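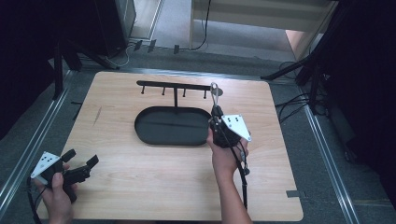 Hi Miklós,

You asked for something shorter than the spring report and less like a spreadsheet, so I'm writing this one the way I'd tell it to you over coffee. The numbers are in here too, I promise, just scattered around a bit.

The big news from the Godthorpe oral history project is that we finished the first round of interviews in June. We have 80 recordings now, which was the target in the grant, and the last one came in on a Saturday afternoon from a retired ferry mechanic who had turned me down twice. He talked for almost three hours! I had to change the batteries in the recorder while he was telling me about the winter the river froze at Nilleck and people walked their groceries across on sleds.

Most of the people we talked to worked at the Alexiou cannery or had a parent who did. I knew it was a big employer, but I hadn't understood how much of the town ran on its clock. The whistle went at 6:40 in the morning and everyone, including people who never set foot in the place, got up by it. One woman told me her mother timed bread by the noon whistle and was furious for a year after it stopped. I have that story from her and a different version from her brother, in which the mother was delighted. We're keeping both.

Transcription is where we're behind. I said in the spring that we'd have everything typed up by now, and we have 20 interviews left to do. Part of it is that I underestimated the accents (the older Nilleck speakers drop whole syllables, and the software makes a terrible mess of it), and part of it is that I kept stopping to listen. That second part is my fault. I've now set myself a rule of one interview every two days, no listening for fun until the typing is done, and so far I've mostly stuck to it.

The photo scanning went much better than planned. We put a notice up in the post office asking for family pictures and thought we'd get a few shoeboxes. We ended up with 1,244 prints and slides, all scanned, and all but one box already returned to the families. The last box belongs to a couple who are away visiting their daughter, and it's sitting on the top shelf in my office with a big note on it. A lot of the pictures are what you'd expect – weddings, new cars, babies on blankets – but there's a wonderful run of the cannery's summer picnics, year after year, taken from the same spot by the boat ramp. You can watch the trees come up behind the tables. I'd love to use those as the opening of the exhibit if the space works out.

About the space. The library has offered us the reading room for the exhibit, which is lovely of them, but it gets strong sun from the west and I'm nervous about hanging anything old in there. We'll use copies for the wall and keep the few original items (two pay books, a union card, a cannery apron) in the hallway case where it's darker. The hallway case doesn't lock at the moment. I've asked for a new lock and was told it's on the list.

Money, then. We're in decent shape. The scanner cost less than we budgeted, and I'd like your okay to move what's left on that line over to printing. The quote we got for the exhibit panels from Celtska was higher than I'd hoped, mostly for mounting, and I've asked them to price it again on thinner board. If that comes in where I think it will, we can print the booklet too, with a run of 100 copies. Everyone who gave an interview gets one free, and that leaves a small pile for the library and the school. I don't think we should sell any this time around. People have been generous with us and it would feel odd to charge them for their own stories.

One thing went wrong that you should know about. Two of the early interviews were saved at a very low sound quality because I had a setting wrong on the recorder. They can be understood, but there's a hum all the way through and they won't be any good for the listening station. I went back to both people and asked if they'd mind doing it over. One said yes right away and told the whole thing better the second time. The other isn't well enough, so we'll use her words in print and leave the audio in the archive for anybody who wants to hear it as it is.

I've also been getting calls from people who heard about the project late and want to be part of it. There are a dozen names on my list so far, several of them from the dairy farms up the Nilleck road, which we barely covered. I don't want to promise anything before I've talked to you. If there's any chance of a small second round in the fall, the farms are where I'd go, and I could do it with the equipment we already have. I'd only need mileage and some help with the typing.

Next up for me: finish the transcripts, get the consent forms for the photos filed by family, and write the panel text. I have drafts of the first three panels and they're all too long. I'll send them over as soon as I've cut them down, and please be rough with them – I've read them so many times I can't see them anymore.

Could we talk about the printing money before the end of the month? Celtska wants an answer on the board, and mornings are best for me.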